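Stollia two-tier shoe rack, light wood. Owned since January, kept in the hall.

I bought the Stollia to replace a plastic tray by the door. I wanted something low, open at the front, and good for slides and slippers, which are what we wear in the house. Winter boots live in a closet and were never going on it.

The rack and the slippers, on the gray carpet:

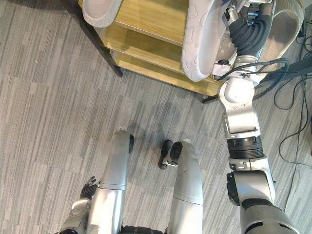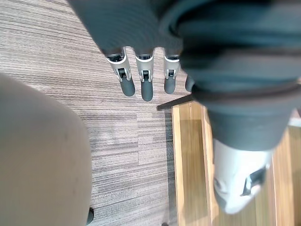
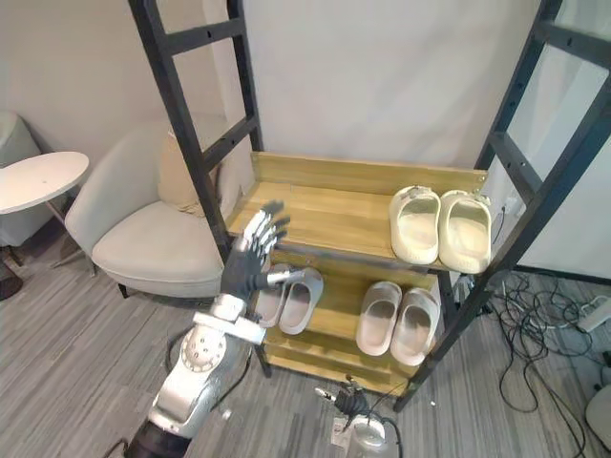 Gallardo asked whether the lower shelf is deep enough for a men's size 12, and said the Zaletti rack had been returned over exactly that. A 12 in a slide fits with the heel a little over the front edge. A 12 in a running shoe sticks out more than I'd like, and I would put those on top.

**Assembly**

It came flat, in one box, with 22 screws and a hex key. The instructions are drawings only. Step 5 shows the back board the wrong way around, or at least it did in my copy, and I had to take two screws out and turn it. The pilot holes were drilled clean and everything lined up after that. I did it alone in under an hour with my own screwdriver. The supplied key is too short to get any force on.

**Size**

The sheet gives 765 mm for the width and I measured the same. Three pairs of slides sit on it with space left over. The shelves are stepped, with the lower one coming forward, so you can see and reach the bottom shoes without crouching all the way down. This is the main reason I picked it over the Sero, where the shelves are straight above each other and the bottom pair disappears into the dark.

**The wood**

Pale, honey-colored, with grain you can see. Mine had one rough spot on the underside of the top shelf that I sanded off. The raised board at the back stops shoes from being pushed against the wall, and the paint behind it has stayed clean. There is a thin gray metal bar along the front of the top shelf. It keeps things from sliding off, although heels can catch on it if you drop shoes in from above.

Cleaning is a wipe with a damp cloth. Grit collects in the corner where the shelf meets the back board and I use an old toothbrush there. I have not oiled it or treated it with anything.

**On carpet**

It rocked slightly for the first couple of weeks and then settled. If you have thick pile, expect that – mine is fairly flat and it still took some time. There were no felt pads in the box, so add your own for a hard floor.

**What I don't like**

- The bottom panel closes off the base, so I have to move the whole rack to vacuum under it.
- A few screw heads show near the shelf ends, and no caps are supplied.
- No way to add a third tier later. The Zaletti has one as an extra.

**Price**

I paid 219, delivered. That is a lot for two shelves, and the Sero was cheaper. For tall shoes or a big family I would look elsewhere. For slippers and slides in a narrow hall it does the job, and I would buy it again at a discount – probably not at full price.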